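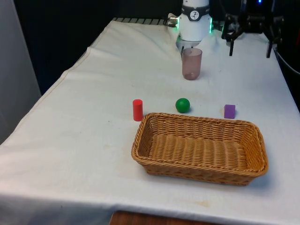

Marama Paewai remembers thinking, on her first morning in the Lenihan lab, that teaching a robot would mean typing. It took her one afternoon to change her mind. "I moved the arm, it remembered, and I wanted to do it again straight away," she wrote in her course journal.

Chapter 4
Showing, Not Typing: Teaching by Demonstration

We hope you finish this chapter feeling the way she did! Up to now you have told the robot what to do with numbers: joint angles, gripper widths, points in space. Now you will show it. Demonstration is one of the most enjoyable parts of robotics, and (as the exercises at the end will prove) one of the hardest to do well.

There are two ways to go about it. In hand guiding, you take hold of the arm and move it through the task while it records its own joints. In remote control, or teleoperation, you keep your hands off the arm and steer it from a distance with a joystick, a headset, or a second, smaller arm. Hand guiding is quick to learn and gives you a real feel for the weight of a motion. Remote control takes practice, but it keeps your own arms out of the camera's view, and that matters a great deal once the robot starts learning from video.
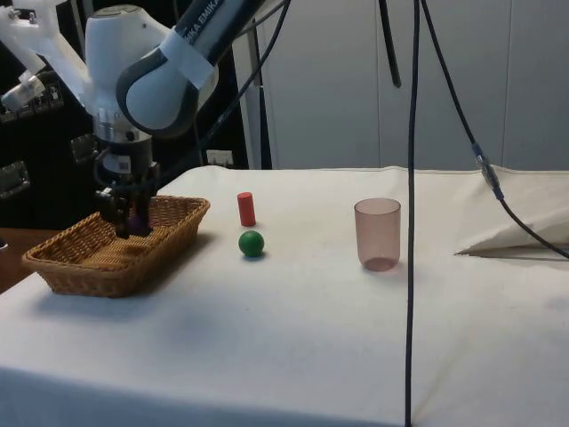

Simple shapes are the best place to begin. A cube gives the fingers two flat, parallel faces to close on. A ball can roll off at the lightest touch, and a cylinder has to be set down level or it tips. Add a basket and you have a complete task - reach, grasp, lift, carry, release - that one person can demonstrate over and over, changing the layout a little each time.

How many times? The Garkarholm exercise set, which we use throughout Part Two, holds 1,827 demonstrations, and you will be glad to hear that we ask you for only 50. Vary them! A robot that has seen the ball in just one spot has learned very little about balls.

Section 4.1 starts with hand guiding. Before you read on, write down every motion your own hand makes when it puts a cup on a shelf, and keep the list for Exercise 4.2.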